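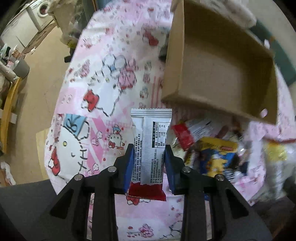 Looking after the hand-held gripper: pads, screws and linkage

These notes go with the second practical on the Drovwood bench and cover the checks made on a gripper before and after a working session. The parts that need most attention are the finger pads and the linkage that carries them. On the gripper holding the snack bar, the pads are the blue pieces pressed against the wrapper, and the round metal screw heads on the arms are the ones you will be checking. A thin packet held upright between the fingers makes a good test piece, as uneven pads will let it twist.

Pads

Wipe both pads with a damp cloth and let them dry. Look for cuts, shiny patches and edges that have started to lift. Change pads in pairs, even if only one is worn. Old glue comes off with a plastic scraper; do not use a blade. Leave new pads clamped for 20 minutes before use.

Screws

Go round the linkage screws with the hand driver, left arm first, then right. They should be snug and no more. If a screw turns freely, take it out, clean the thread and refit it with a small drop of thread lock. Overtightening makes the arm stiff and the fingers close late on that side.

Closing test

Close the fingers slowly with nothing between them. The pads should meet along their full length. A gap of up to 2 mm at the tips can be taken out with the stop screw. For anything larger, see Zorica Radonjić before adjusting further. Then pick up and put down the test packet about 100 times, stopping if it slips, and check the screws again.

Log sheet

Write down the gripper label, the pads fitted, any screw that moved and the result of the closing test. Sheets go in the Canness folder by the door. Spare pads are in the top drawer; tell Parvathi Suvarna when you open the last packet.

Reading for next time: handout 4, sections on springs and finger travel.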